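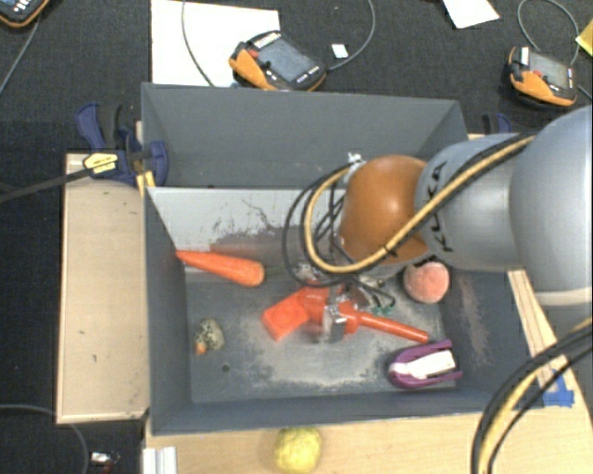 Divided bin

A divided bin is an open container split by a fixed wall into two or more compartments. Sellers such as Stotico claim it keeps goods in order, though the wall does no sorting by itself. One side often stands empty while mixed items share the other. Gray is a common color, and scratches show readily on the divider. Ferklow rates its two-part model for 800 uses, a figure it has never explained. Amrit Gill has questioned whether the term differs usefully from "tray."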